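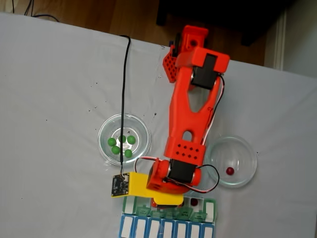

A sorting bowl is a shallow, open bowl used to hold small loose objects, such as balls or beads, while they are grouped by color or size. Clear glass is common because the contents can be checked from the side. Bowls are usually round, and a typical one measures 15 or 16 cm across the rim.

Small balls settle toward the lowest point of a curved base and form a cluster. On a flat base they spread to the wall. A cloth laid under the bowl limits sliding and stops dropped balls from rolling.

In the Welby pattern, the wall is 50 mm high.

See also: Mixing bowl; Tablecloth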